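Temitope Mohammed
08/05/2024

block thread, bc people keep asking how I'm doing the colors for the toy sale. quick one, I'm on lunch 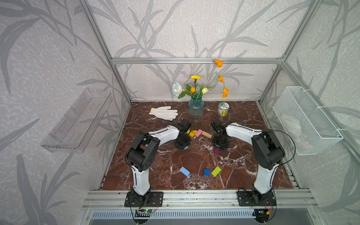

Paint first. I water it down so the grain still shows, two thin coats, sand lightly between. The rectangles are the easiest shape to start on. Pastels are winning by a mile, pink and light blue esp. The dark blue one standing up near the front is the shade I keep going back and forth on. Too heavy next to the lime green?? And yes I'm leaving some plain wood, like the tan one lying by the pink. Looks good in a mixed bag imo

2/ bags are 40 blocks each. 155 bags if I get my act together. currently not together

3/ someone asked abt wallpaper. big gray leaves, up since February, still love it. flowers are fake, I kill real ones

4/ sanding: do the corners by hand. did one batch with the power sander and teh edges went all wavy. never again

5/ purple is the slow seller every single time. small purple ones esp. if you want purple tell me NOW, I'm mixing less of it this round

6/ ok back to it. orders open tonite, DM me your colors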